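Teaching two arms to tidy up: my term on the Nindovis project

6 minute read
Print this article | E-mail this article

So I should say up front that I didn't choose robotics. I put it down third on my preference form, got it, sulked for a weekend, and then had one of the best terms of my degree. This report is meant to cover what I did on the Nindovis project, what we found and what I'd change if I got another go at it. Delia Filip supervised me and also taught me how to solder, badly (my soldering, not her teaching).

The question

Nindovis is a two-armed robot that learns by copying. A person drives the arms through a task, the computer records the joint positions and the camera view, and after enough recordings you train a model that tries to do the task by itself. Each recording is called a demonstration, and they are slow and boring to collect. My question was pretty simple: if you only have time for a fixed number of demonstrations, should you spend them all on one neat table layout, or should you mess the table up every time?

The lab before us, the Minari group down the hall, had always gone neat. Same objects, same spots, bits of masking tape so you could put everything back. Their model was lovely to watch until you moved something a hand's width to the left, and then it would reach very confidently for thin air. I wanted to know how much of that was the model and how much was the tape.

What I did

I collected two sets of demonstrations, 800 in each. The Neat set used fixed starting positions. For the Messy set I wrote a little script (I called it Zamfir, after a street I used to live on) that picked which objects came out, where they went and which way they pointed. The task was the same in both: pick up the thing you're told to pick up and move it to the side of the table, without shoving everything else onto the floor.

That's 1,600 recordings in theory. In practice we kept 1,576, and the other ones were thrown out for dull reasons - a dropped camera feed, a cable that worked itself loose, and one afternoon in July when I forgot to press record for quite a while. I threw out the same number from each set so the comparison stayed fair.

Driving the arms is odd at first. You move your own hands and the robot's hands follow a tiny bit late, so you end up slowing down without noticing. My early recordings are noticeably jerkier than the later ones. I mixed the order of the two sets so that one wouldn't get all my clumsy weeks, which was Delia's idea and a very good one!

Testing

For the test I made up 16 layouts that weren't in either set, and ran both models on all of them. I scored a run as a pass if the right object ended up at the side and nothing else went over the edge. I also kept notes on how each failure happened, and in the end I learned more from the notes than I did from the scores.

The Neat model passed 5 of the 16. The Messy model passed 11. I was hoping for a gap but I wasn't expecting one that big, so I ran the whole lot again the next day and got 5 and 12.

Where it went wrong

Most of the Neat model's failures were the ones you'd guess. It went to where things used to be. The Messy model's failures were more interesting, and nearly all of them came from objects touching each other.

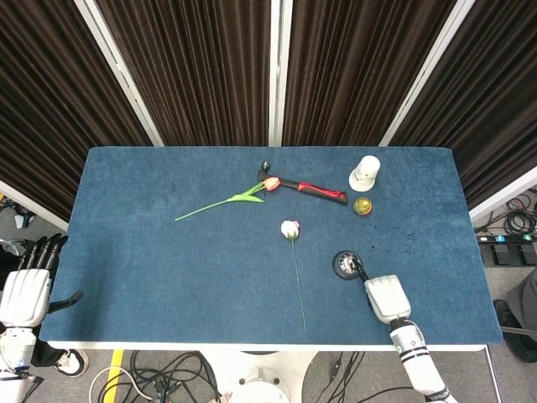 A tulip lying over a hammer is a nasty one, for instance. The stem is long and thin, the hammer is heavy, and if you want the hammer you have to deal with the flower first or drag it along for the ride. I'd never shown the robot how to clear one object off another, because in my head the task was always "pick up the thing". Zamfir would sometimes put objects on top of each other by chance, but when I was driving I tended to take the easy path and grab whatever end was free. The model copied me, fair enough.

Small round things were the other trouble. A ball rolls if you brush it, and once it's rolling the model has no idea what to do, as every ball in my recordings stayed politely still until it was grabbed.

What I'd change

I'd let Zamfir stack things on purpose. I'd also get a second person to drive, so the model isn't just learning my habits. And I'd train for longer. Both models got 2,000 passes through the data on the Bineck machine, and the Messy one still looked like it was improving when I had to stop and hand the machine back.

I'd keep the masking tape in the drawer, too. Sorry, Minari.

Comments (3)

gearhead_tess: Did you try mixing the two sets together? Half neat and half messy might get you the best of both.

Rowan P.: Love the honesty about forgetting to press record. I lost a full day of my honours data the same way.

Minari lurker: We've taken the tape off our table. Some of the colour came off with it.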